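Me voy de Brullik después de 17 meses y va hilo, que me lo habéis pedido tres personas y ya no sé contarlo en mensajes sueltos 🧵

1/ Para quien no la conozca: Brullik es (¿era?) esa red de grupos pequeñitos donde acabamos muchos huyendo de las grandes. Entré en noviembre, por una invitación de Kiri Ngata, y los primeros meses fueron una gozada. Gente hablando de sus cosas, en orden cronológico, sin vídeos que saltan solos!!

2/ Yo llevaba un grupo de cartas y sellos antiguos. Llegamos a ser 535. Ya sé que no es nada, pero conocía a casi todos por el nombre y contestábamos a todo el mundo. En la otra red tengo 3955 seguidores y me leen mi prima y dos bots.

3/ Luego llegó la compra por parte de Trirkuvard y el correíto de "nada va a cambiar". Ja.

4/ Primero fue el muro. Un día lo abres y ya no sale lo último que han puesto los tuyos, sale "lo más relevante". Lo más relevante era un señor de un grupo de motos enfadado con otro señor del mismo grupo. Yo no estoy en ningún grupo de motos.
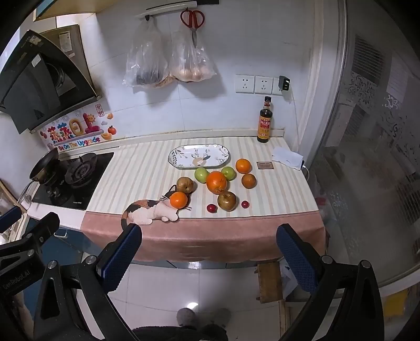 5/ Y encima el cambio no se podía quitar. Bueno, sí: Ajustes, Experiencia, Preferencias de lectura, y a las 24 horas se volvía a poner solo. Lo comprobé varias veces porque pensaba que era yo, que soy capaz.

6/ Después vinieron las condiciones nuevas, fechadas el 07/01/2021. Me las leí enteras con un café (dos cafés). Lo que me echó para atrás fue lo de compartir la agenda del móvil con "empresas del grupo". Mi agenda no es mía, es de mi madre, del dentista, de la vecina… ellos no han aceptado nada.

7/ Escribí a soporte. Me contestó muy amable una tal "Experiencia Brullik" con un enlace a las condiciones. Las mismas por las que preguntaba.

8/ ¿Y el grupo? Pues lo hemos votado y nos pasamos a Histdale, que es más feo que pegarle a un padre pero te deja exportarlo todo y va por suscripción. La mitad de la gente aún no ha venido, y esa es la parte que me da pena, la verdad.

9/ Consejo si vais a hacer lo mismo: descargad vuestros datos ANTES de pedir la baja. El archivo tarda lo suyo y, si cerráis la cuenta mientras se prepara, adiós. A mí las fotos me llegaron sin fechas, así que guardad aparte las que os importen.

10/ Me preguntan por McAlister, la de los canales de voz. La probé un fin de semana y no es para mí, odio escucharme. Si alguien la usa con un grupo grande, que me cuente qué tal la moderación.

11/ El enlace a Histdale lo paso por privado, que no quiero llenar aquello de desconocidos el primer día. Escribidme y os voy metiendo esta noche, después de cenar.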